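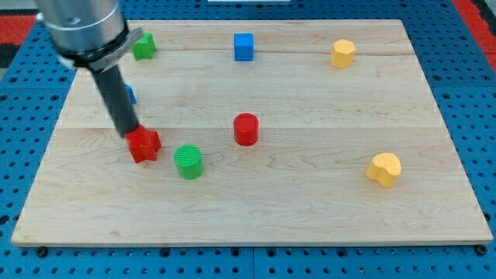
The arm on the red star, Vaughan workshop, open evening in March.

I had been promised a robot. The flyer in the window of the bakery said "Come and see Sullel, our home-built arm," and I pictured something that would at least wave. Sullel does not wave. It reaches down toward a maple board with colored blocks on it and gives the matter its full attention.

The Vaughan workshop is at the far end of Tisturmont, past the tire place, up a flight of stairs that explains why the robot was built on site. Members pay 20 dollars a month and get a key, a shelf and the right to complain about the heating. Doors opened at 7 in the evening. By 7:15 there was a line for the coffee and no line for the laser cutter, so I saw the laser cutter first. It cut a coaster. I own the coaster now.

The arm lives on a blue table full of round holes, and anything that needs to stay put gets bolted to it, the maple board included. The blocks are 3D printed, and up close you can see the ridges. There are stars, cylinders, a cube, a hexagon and a yellow heart, which the kids in the group wanted to take home and were told, several times, that they could not.

Our guide was one of the builders, a patient man in a fleece who had clearly given the talk before. The project has cost its members 2000 dollars so far, he said, of which 400 went on a power supply that turned out to be the wrong one. It now runs the lights over the bike stand. He told this part with more warmth than anything else all evening.

The software is called Vakelik, and they wrote it themselves over two winters. I asked what the name meant and got an answer long enough that I finished my coffee during it. The goal is sorting: you name a color, the arm goes and deals with it. A woman behind me asked whether it could do socks. Our guide said socks were "a known hard problem," and wrote something in his notebook.

I stayed longer than I meant to. Watching a machine approach a small red star is oddly gripping, a bit like watching somebody else parallel park. The man next to me had started whispering encouragement, and I'm not going to say I didn't join in.

Practical stuff: parking is behind the building, and the sign telling you otherwise is old. Bring cash for the coffee. The stairs are steep and the elevator is for freight. Kids are welcome from age 8. The next open evening has no date yet, but they put the flyer up at the bakery when they have one, usually next to the one for the lost cat.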